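Stainless flatware spotting after dishwasher, hard water
Forum: Kitchen and Water Treatment
Page 1 of 1

yuxi_ye
Moved in January to a house on a private well. Test report says 618 ppm total dissolved solids, no softener installed. Since the move my stainless forks and spoons come out with small orange-brown spots, mostly on the tines and where the handle meets the neck. Knives are worst. Detergent is Drodau powder, machine is a Lelline with the heated dry option. Wiping takes the spots off but they are back after two or three cycles. Is the flatware failing, or is it the water?

tsuji_s
Two separate things can look alike. White or gray film is mineral scale and dissolves in vinegar. Orange-brown is iron, either from the well or from the steel. Ask the lab for iron and chloride as separate numbers. TDS alone won't tell you which one you have.

Knives are nearly always a different alloy from the forks. The blades have to be hardenable, so they are a 13 percent chromium steel with no nickel, and they pit more readily in chloride. Knives going first is normal.

gasket_9
Skip the lab and buy a softener. I ran a Nakpan unit on worse water than that and the spots stopped.

tsuji_s
A softener swaps calcium and magnesium for sodium. It will take out a little dissolved iron, but it does nothing about chloride, and TDS stays close to where it was. If the chloride is high the knives will keep pitting. Test first.

gasket_9
Mine stopped. I don't need a lab sheet to read a fork.

marlpit
You may both be right, depending on the well. Mine came back high in iron and low in chloride. An iron filter ahead of the softener fixed it. Total was 1,460 installed, and the filter was the larger part of that.

Check the racks too. If the vinyl coating has split anywhere, the wire under it rusts and the rust lands on whatever is nearby. I spent 200 on new detergents and rinse aids before I looked.

yuxi_ye
Racks checked. One tine on the lower rack has lost its cap and is brown underneath. Ordered a bottle of the vinyl repair paint. Chloride and iron test also ordered.

How are people storing theirs? I have been putting everything away straight from the machine.

tsuji_s
Open the door at the end of the cycle and turn off heated dry. Towel the knives first. Don't store them touching carbon steel, and don't leave them sitting in the basket overnight. Crevices between stacked pieces hold water, and that is where pitting starts.

gasket_9
Overnight in the basket has never hurt mine.

marlpit
Sorting also helps. I tip the lot out on a white surface and look at each piece before it goes in the tray. Brown marks are easy to miss in a drawer.

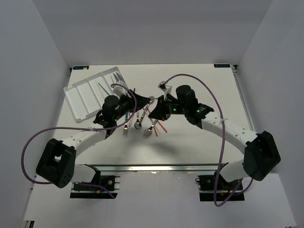
Cutlery on a white tabletop.

yuxi_ye
Will try that under the kitchen light. What takes the existing spots off without scratching?

marlpit
Jalleo paste on a damp cloth, rubbed along the grain. Rinse well. No steel wool, it leaves particles behind and they rust.

tsuji_s
Agree on the steel wool. Any oxalic acid cleanser will do the same job as the paste. Gloves, and keep it off silver plate. If you can feel a pit with a fingernail after cleaning, the spot will come back in the same place whatever you do to the water.

yuxi_ye
Three knives have pits I can feel. The forks came up clean. I'll post the iron and chloride numbers when the lab sends them.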